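Subject: Re: [minbridge-neighbors] Car break-ins near Mestell Street lot
Date: April 5, 2026

Hi all,

Sorry for the long one, I've been saving this up. Last month's digest had this in it:

> Since February we've heard of several cars being gone through
> overnight by the Mestell Street lot. Mostly unlocked ones, but at
> least one had a rear window broken. Has anybody reported theirs,
> and did you get anywhere with the police? It would help to know
> before the next precinct meeting.

I did report mine, and yes, I got somewhere, a little. My car was one of the unlocked ones (my own fault, I had two bags of groceries and a kid's scooter and I just walked off). They took a phone charger, a pair of sunglasses and the envelope with my registration in it. The charger I can live without. The registration bothers me a lot more, since it has my address on it.

I called the non-emergency number the next morning and sat on hold long enough to make and eat breakfast. The woman who picked up was very nice and told me that for anything under 800 dollars with no suspect they don't send an officer out, you fill in the form online. So I did that. The form is fine until you get to the page with the list of items, where it logs you out if you stop to go look for a serial number. Write everything down first and then start!
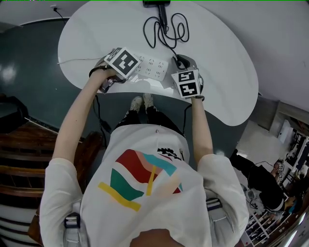

What happened after I filed

I got an email with a case number the same evening, then nothing for two weeks. Then a detective called me — I really didn't expect that — and asked whether I'd seen a gray hatchback parked with its lights off on the Hajdu Avenue side. I hadn't. She said they had 4 reports from our end of Minbridge, and that was the whole list. Going by the posts in here alone there should be a lot more than that. She said patrol hours get shifted toward wherever the reports are, so if we only complain to each other then on paper our streets look wonderful.

She also asked about doorbell cameras. If yours faces the street, check how long it keeps video. Mine wipes itself every few days, and by the time she called it was long gone. I've changed the setting now.

On the insurance side, my deductible is 200 dollars so I didn't bother. The police report did help at the DMV counter when I went for the replacement registration, or at least the clerk stapled a copy of it to something and looked satisfied.

The lights at the back of the lot are still out, by the way. I walked through there last night with the dog and you can't see your own feet past the recycling bins. The lot belongs to Wustier and not the city, so calling the city line gets you a polite no. I've written to their management office and haven't heard back. If a few more of you write too, maybe they'll move on it. Mention the row along the fence, that's the worst part.

I'm planning to go to the precinct meeting and I can bring a list of dates and streets if people send me theirs off-list. No names needed, just the date, the block and whether you filed.

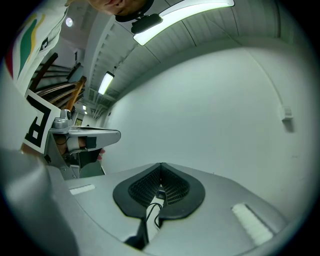

One neighbor on Hajdu Avenue already wrote back to me asking whether it's too late to report something from February. She lost a jacket and a set of house keys and figured it wasn't worth anyone's time. I asked the detective that very thing and she said no, it isn't too late, file it with the date you noticed and put "date approximate" in the notes box. For the keys she said definitely file, and change the lock if you haven't.

Will post again after the meeting. Lock your cars, me included.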